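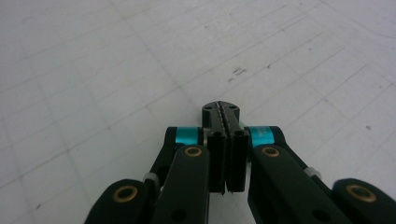

In October the floor of the old house in Mendthorpe was painted white, and after that Morenike Nwosu could not sleep well there. The color kept the light of the street too long.

She had a table to finish for Georges Majali. He wanted the top soft, so that a cup could fall on it and live. For 9 evenings she pressed the foam panels together and looked along the gray lines to see if they agreed. They agreed in the middle and quarreled a little at the sides. She put tape on the border and told herself that Georges was not a man who looks at sides.

"And the green piece?" he asked by telephone.

"I still have it," she said.
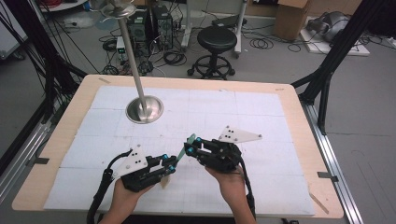 *Photo: Nour Akl*

It was thin, and light came through it. Her uncle had brought it from Lonusora, with a letter of 10 lines, and in the letter he did not explain it. One must hold it from two sides, he wrote, and not hurry.

Georges came at nine with his coat still closed. He touched the white top with one finger, then with the whole hand.

"It is like a bed," he said.

"You asked for this."

He bent down to see the green piece better. Outside a bus went by, and the floor became yellow and then white again. Morenike went to make the tea.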